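Endden Household Sorting Project
Progress report to Gosselin, period ending July
Prepared by Halima Ibrahim, sent Tuesday, August 15, 2023

Annick — sorry this is short, the full tables come with the quarterly. Main points first.

Where we are

Dish task is running. Toy task partly. Linens not started, see further down.

We said in the proposal we would build up a collection of ordinary household things and work through putting each of them away where it belongs. The collection now stands at 300 items, all logged, all with a shelf label. Bowls are the biggest group, then cups, then toys. Ghislain did nearly all of the logging and it is much cleaner than the spring version. Old list had the same bowl in there under two names more than once.

Dish task

Rack trials done: 765 against a target of 700, so we are ahead there. Bowls go from the floor of the enclosure to the wire rack, one at a time, starting position changed between trials. Plain bowls and patterned ones mixed together, as you asked after the last visit.

What is slow: bowls that start out tilted. Upright ones are fine. Sheldon wants tilted starts scored as a separate group and I agree, otherwise the averages hide it. Will be split out in the next tables. The slots in the rack are also narrow for anything deep, and we lost time in July deciding what counts as "in the rack" — a bowl standing in a slot counts, a bowl lying in the lower section counts, a bowl leaning on the outside does not. That is now written down and everybody scores the same way.

Toy task

Started later than planned. We are mixing toys in with the dishes so that part of the job is deciding what should be left alone. Balls, a toy microphone, a few others. Reynaldo is picking the rest of the set, he wants more round things becuase they move when touched and the dishes mostly don't. 3 toy sessions done so far. Too early for numbers and I would rather not give you any yet.

Linens

Not started. The Grallow order came in short, no dish towels, and the replacement has no ship date. If it slips past the end of next month I would like to move those hours over to the toy task. Please say if that is a problem at your end — I don't think it needs a formal change but you will know better.

Money

On budget overall. Dishes under, breakages lower than we allowed for. Storage over, we bought extra shelving from Halovent when the collection outgrew the cabinet. Receipts are with the claim form.

Next period

Finish the tilted bowl group and send the split scores.
Toy set complete and logged.
Decision on linens, one way or the other.
Second rack, wider slots. Sheldon has a quote, will forward.
Relabel the cup shelf, the labels are peeling allready.

Two things we need from you: a yes or no on moving the linen hours, and the new claim template if there is one. Ghislain says the link in the July email goes to the old form.

Halima

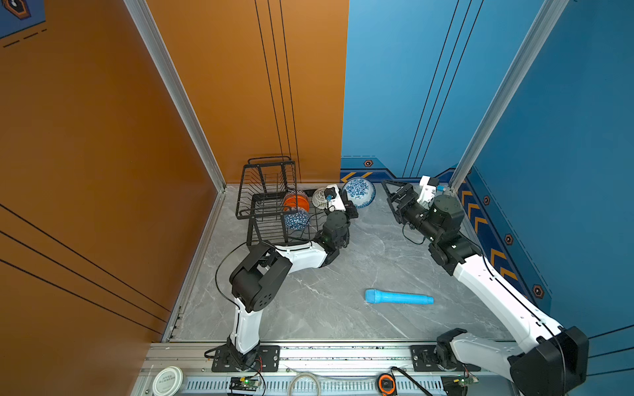
Dish and toy items in the enclosure, with the wire rack in the back-left corner.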